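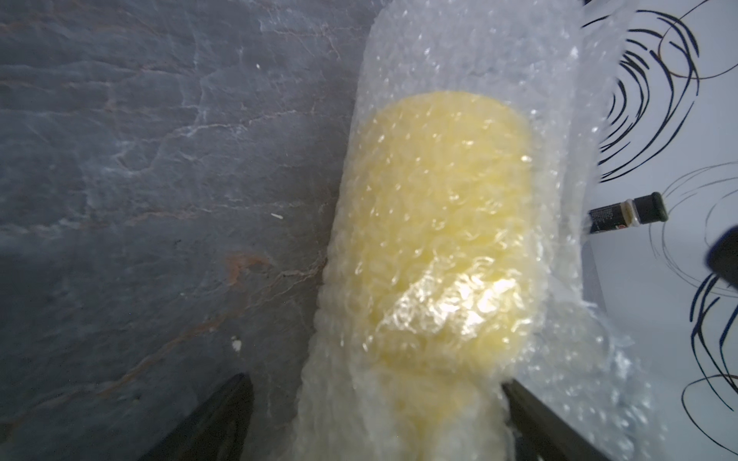

Households in Fludow will have a new place to take clean plastic packaging when the town's Estard Street recycling center starts accepting soft plastics next week. The material has gone out with the regular trash until now, and the center has never had a bin for it. Bubble wrap is on the list of accepted items, including sleeves of the kind used around a single rounded object, as long as whatever was inside has been taken out. Wrap that is creased or bunched up is fine. It does not need to be flattened or cut into sheets, and the bubbles do not have to be popped.

The change was announced on Sunday, June 14, 2026, in a notice posted on the town website and at the center's front gate. It follows a trial at the smaller drop-off site in Zukow, where 424 households signed up to bring in bags of soft plastic over the spring. The town had set aside space for half that number and had to bring in a second container in the third week.

Along with bubble wrap, the new bins will take bread bags, produce bags, dry cleaning film, the outer wrap from paper towels and toilet paper, air pillows from shipping boxes, and grocery bags. Padded mailers made only of plastic are accepted. Mailers with a paper outside and a plastic lining are not, and neither is anything with a foil layer, such as chip bags and most coffee bags. Cling film used on food is also off the list. Foam sheets and packing peanuts will continue to go in the trash.

Everything has to be clean and dry. Staff at the center will turn away bags with food in them, and they ask that people pull off shipping labels and large pieces of tape before they arrive. A small strip of tape left on a piece of bubble wrap will not be a problem. Receipts, twist ties and bread clips should be taken out first.

Residents can bring the plastic in any clear or see-through bag up to 19 gallons. Dark trash bags will not be accepted because staff need to see what is inside. There is no fee, and proof of address will be checked at the gate in the same way it is now for yard waste and scrap metal. A windshield sticker from this year or last year will do, and so will a water bill.

The bins will stand along the fence to the left of the cardboard compactor, in the four parking spaces that were used for the book exchange. The book exchange has moved indoors to the hallway beside the office. Drivers dropping off soft plastics only should use the second lane and do not have to wait in line for the scale.

The town has signed a one-year agreement with Mujić, a hauler that already collects cardboard and mixed paper from the center. Mujić will pick up the plastic twice a week and take it to its own yard to be sorted and pressed into bales. Under the agreement, the town pays $104 per pickup. The company will send the town a report every three months showing how much was collected and how much had to be thrown out as unsuitable. If more than a quarter of the plastic is rejected in any of those periods, either side can end the agreement with 30 days' notice.

Most of the baled plastic is expected to be sold to manufacturers that make composite decking and heavy-duty trash bags. The notice does not name the buyers. It says that prices for used film have moved up and down a good deal in the past few years, and that the town does not expect to earn money from the program in its first year.

Small businesses inside town limits may also use the bins, with a limit of two bags per visit. Several shops on Estard Street had asked for this during the trial, among them a gift store and a lamp repair shop that both receive deliveries packed in bubble wrap. Larger businesses will need to make their own arrangements with a hauler.

The notice also encourages people to reuse packing material before they bring it in. A shelf for reusable bubble wrap, paper and boxes will be set up just inside the gate, and anyone may take from it without charge. Rolls and sleeves in good shape can be left there in place of the bins. Staff will clear the shelf at closing time on the last day of each week, and anything torn or dirty will be removed sooner.

The Zukow site will keep its two containers through the end of June. After that, one of them will be moved to the Estard Street center and the other will stay where it is. Households that signed up for the trial do not have to register again – their numbered bags can be used at either location until they run out. The town has also ordered 1000 clear bags to hand out at the gate during the opening week, with a limit of one pack of five per household.

Curbside pickup of soft plastics is not part of the plan. The plastic catches in the rollers at the sorting plant that handles the town's curbside material, and crews have to stop the line to cut it loose. Residents are asked to keep bags and wrap out of their blue carts, including bags used to hold other recyclables. Carts with plastic bags on top will be tagged and left at the curb.

The center is open from 8 a.m. to 4 p.m. Tuesday through Saturday. The soft plastics bins will be locked outside those hours, and bags left at the gate will be treated as dumping. A printed list of what can and cannot go in the bins is available at the center office, at the town hall front desk and at the library.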